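Planning and Budgeting for Robotic Equipment
Handout 6: Simulation before purchase
Instructor: Lovisa Hedlund
Revised October 31, 2025

1. Scope

This handout covers the part of an equipment plan that comes before the request for quotes. Read it with the cost worksheet from Handout 5. The running case is Claralar, a housing operator that wants a mobile manipulator for picking up and putting away objects in furnished units. Two vendors are under review, Udetti and Traltance. Neither has shipped hardware. All work to date has been done in simulation.

2. What a simulation line item contains

Students often enter simulation as a single software cost. Split it into at least the following:

License or seat cost, per year
Compute, owned or rented
Scene preparation (room geometry, furniture, small objects)
Robot model preparation, including the gripper and any tracking tags
Staff time for running trials and reviewing the output

Scene preparation is the entry most often set too low. In the Claralar plan it was budgeted at 468 staff hours, against a first estimate less than half that size. The difference came from small objects, each of which needs its own mesh, mass and friction values.

Robot model preparation depends on what the vendor supplies. Ask for the model files in writing, with the version number of the hardware they represent. A gripper model that lags the shipping product by one revision can invalidate a reach study.

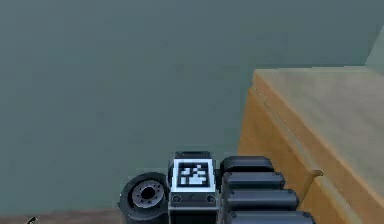
Furniture edges, knobs and handles set the working clearance for the hand. Record the clearance required in each room type and carry the smallest value into the specification. Do not average across rooms. If a vendor quotes reach only, ask for the envelope of the hand as well, with the fingers both open and closed.

3. Floors and transitions

Base selection is driven by floor type. List every surface in the target units and every place where one surface meets another. The budget consequences are as follows. A change of surface may require a different wheel set, which is usually a small cost. A raised threshold may require a different base, which is a large one. Doorway width limits both the base and the stowed position of the arm, so the two must be checked together.
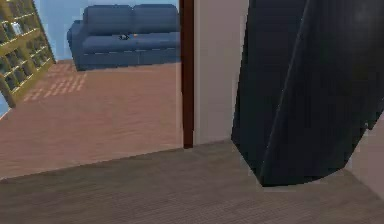 Figure 2. Simulated doorway between a carpeted room and a room with a wooden floor. Arm link at right.

For the worksheet, enter the narrowest doorway, the highest threshold and the thickest carpet as three separate rows. Aurelia Sima's site survey form has fields for all of them. Where a value has not been measured, leave the cell blank and flag it. Do not copy a value from another unit.

4. Object range

The specification must state what the robot is expected to handle. Give a smallest and a largest item, by dimension and by mass. A wide range can push the plan toward a tool changer or a second gripper. Both carry a purchase cost, a spare parts cost and added downtime, and all three belong in the comparison.
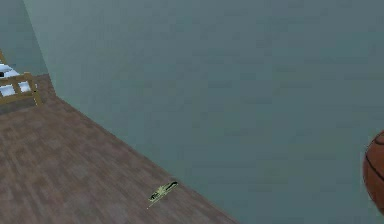 Figure 3. Simulated room with a basketball at right and a small elongated object on the floor near the wall.

Items lying close to a wall need a separate entry. Approach angle is restricted there, and a hand that performs well in open floor area may not fit. Run these placements as their own trial set.

5. Trial count and acceptance

The Claralar plan calls for 1,000 simulated trials per vendor before any deposit is paid. Trials are divided by room type, and results are reported by room type. A single overall success rate is not accepted. Simulated results set the shortlist; they do not replace the on-site acceptance test, which remains a condition of final payment.

Valentini, the integrator, bills review time separately. Include it under services and keep it out of capital.

6. Assignment

Complete rows 2 through 6 of the worksheet for one vendor. Attach your list of unmeasured values. Submit both as one file. Contract terms and spare parts are covered in the next handout.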